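We use cookies to make this site better for you. Accept | Manage settings

I promised in April to write about Clalel, a small shop that makes beeswax polish for old furniture. It is run by two sisters in Berge, and they started with 139 tins. This year they sold 2,000!
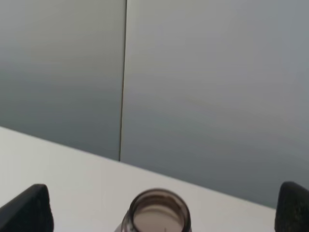
Grey panels and a white work surface.

I tried the polish on my grandmother's chair - three thin coats, with one night between them. The smell is mild, like honey, and the arms feel smooth again. I have ordered one more tin for the kitchen stools.

Esia, 2024-12-31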